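Condensation on single glazing: a winter of readings

Posted January 30, 2022

The back bedroom in the Karkcombe flat has one sash window, single glazed, facing north. It has been wet on the inside every cold morning for as long as I have rented the place. In June I bought a cheap humidity meter, a Zolten, and started writing down what it said twice a day. I now have 236 readings, enough to stop guessing.

The meter sits on a shelf at head height, well away from the radiator. A second one, an Enano, went on the sill. I left the two side by side in a drawer for a week first and they disagreed by a steady amount, so I subtract that from everything the Enano reports. Neither was expensive and I would not trust either past the nearest whole per cent.

The arithmetic is simple. Air at 19 degrees with a relative humidity of 53 per cent has a dew point a little over nine degrees. Any surface colder than that will collect water. Single glass on a frosty night is much colder than that, so the pane gets wet whatever I do with the heating. Turning the thermostat up warms the air and lowers the relative humidity, but the amount of water in the room stays the same and so does the dew point.

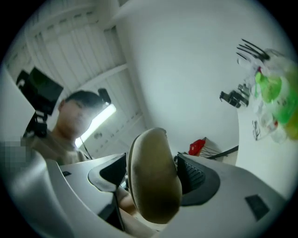
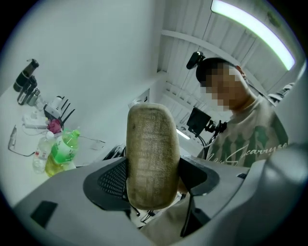 Both taken on the same occasion.

What does change the dew point is removing water or not adding it. Two people asleep in a closed room put a surprising amount into the air overnight. Drying clothes on a rack puts in far more. On nights with a rack in the room the shelf meter climbed steadily until I went to bed and was still high at breakfast. I moved the rack to the bathroom, with the fan on and the door shut, and the bedroom figures dropped within a day.

Opening the window for a short spell in the morning works better than I expected. Cold outside air holds very little water even when it is raining, and once warmed up it is quite dry. The walls hardly cool in that time. I had been leaving the window on the latch all day, which cooled the plaster and probably made the mould in the corner worse.

Secondary glazing film is next. I have fitted it on one sash only, the lower one, using the double-sided tape from the kit. The tape did not stick to the old gloss paint until I had washed it down with sugar soap and let it dry overnight. The covered pane has stayed clear for 23 mornings. The upper one has not.

I still have half a roll of film and will do the upper sash when the frame is dry enough for the tape. The log carries on in the same spreadsheet, with the Enano correction in its own column.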